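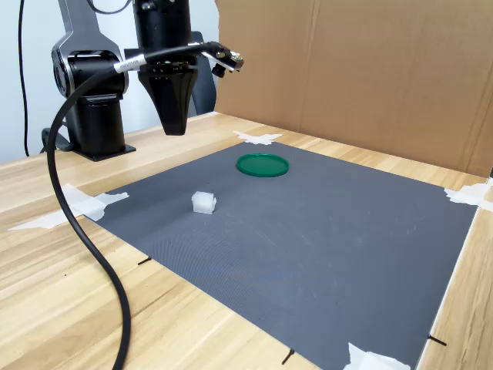 Unovbridge Community Workshop, Kitchen and Fire Safety Team
Walk-through checklist, with comments
Checked by Tülin Demirtaş, 30 August 2026

What a great round this was! The kitchen is in better shape than it was in April, and the cooks on the Güneş lunch program deserve most of the credit. Items are marked OK, FIX or WATCH.

1. Exits and hallways
Back door opens fully from inside: OK
Exit sign lit: OK
Hallway clear to the street door: FIX
Flour sacks were stacked against the wall again, 32 inches out at the widest. They went into the pantry while I was there, and the hallway felt twice as wide. Please keep it that way!

2. Fire extinguishers and blanket
Extinguisher by the pantry, gauge in the green: OK
Extinguisher by the range, pin and seal in place: OK
Fire blanket within reach of the fryer: WATCH
The blanket hangs behind the apron hooks, and on a full day the aprons cover it. Move the hooks one stud to the left. I have the screws.

3. Range and fryer
Gas shutoff labeled and turns by hand: OK
Hood filters clean: OK (lovely job, they shine)
Fryer thermostat: WATCH
Set to 350, my probe read 365. I'd like a second reading with fresh oil before we call the repair shop. Oil should never get near 400, so keep the probe clipped on until then.

4. Cold storage
Walk-in door seal: OK
Reach-in thermometer: FIX
The old dial was stuck. A new one from Flusell is in the drawer under the phone and only needs hanging on the middle shelf. Write the reading on the door sheet at opening and again at closing. 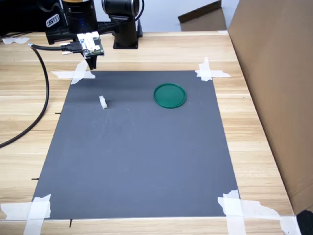
Can we use water on a small grease fire if the blanket is out of reach?
Never use water on burning grease. Turn off the heat if you can do it safely, slide a metal lid over the pan and leave it there until everything has cooled. If it spreads, get out and call 911.

5. Electrical
Outlets near the sinks trip with the test button: OK
Mixer cord: FIX
There is a nick in the jacket near the plug, so I tagged the mixer out of service. Sestora has the replacement cord and can fit it. No electrical tape, please, however neat it looks.
Extension cords in regular use: 2, both need to go
One runs the radio and one runs the label printer. Both can reach the wall if the shelf swaps sides.

6. Floors and first aid
Mats flat, no curled corners: OK
Burn gel in date: OK
Blue bandages: FIX, down to the last few. A box of 25 would be fine for now.
Eyewash bottle: OK, seal unbroken

The hallway and the mixer come first. Initial each FIX on the paper copy by the pantry door once it is done, and leave the key to the supply closet on its hook.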